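Teaching a Two-Handed Packing Task by Demonstration
Student Project Report, Robotics Laboratory Course

1. Purpose

The project examined whether a two-armed robot can learn a short household task from examples given by a person. The task selected was placing a flat item in a soft pouch. The demonstrations were given with a pair of hand-held grippers, so that the person performing the task was limited to the same kind of grasp that the robot would later use.

2. Demonstration Station

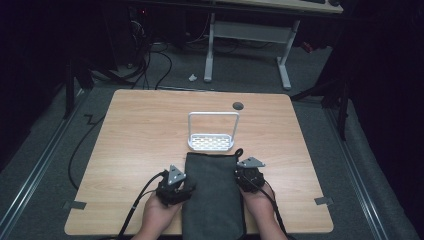
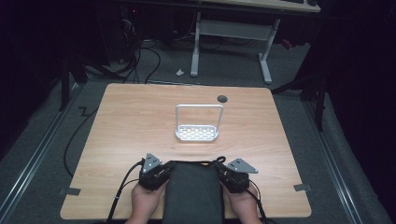 Station with the gripper in hand and the white slotted holder standing on the table.

Rohani Kwok asked at the interim review whether the group would have obtained the same result by driving the arms remotely, given that the laboratory already had the Vurham control arms and that every remote session would have produced joint positions the robot was known to be able to reach. The point was a fair one and shaped the rest of the work. A hand movement that is easy for a person may lie outside the reach of an arm, and the group had made no check for this before the review.

3. Method

Two methods were therefore compared. In the first, the operator held one gripper in each hand and carried out the task directly. In the second, the operator moved the Vurham control arms and the robot followed. The same three operators took part in both. Each completed a practice period of 30 minutes per method, which was not recorded for training.

All recordings were passed through Helmy, the software used in the course for trimming and labeling. A recording was rejected if the pouch left the table, if a gripper was set down before the task ended, or if the movement could not be reproduced by the arms in simulation. The last rule was added after the review.

4. Results

The hand-held method yielded 700 accepted recordings. The remote method yielded 60 in the same number of laboratory hours. Most of the difference came from speed. Operators using the control arms stopped often to judge the distance between the fingers and the fabric, and they repeated the first grasp several times.

The reach check removed more than 32 hand-held recordings that had passed the other rules. In nearly all of them, the operator had turned one wrist sharply inward to pull the pouch open. No remote recording was removed for this reason.

The policy trained on hand-held recordings opened the pouch more reliably than the policy trained on remote recordings. It was weaker at the start of the task, where it sometimes closed the left gripper before the right one had reached the fabric. Ese Tamuno reviewed these failures and found the same early closing in one operator's demonstrations.

5. Limits of the Work

The two sets of recordings differed greatly in size, and the group did not train on sets of equal size. The comparison of the policies should be read with this in mind. Only one table height was used.

6. Further Work

A repeat of the test with equal sets is planned for June. The operators will be given written instructions on wrist position, and the reach check will be run at the end of each session, while the station is still set up.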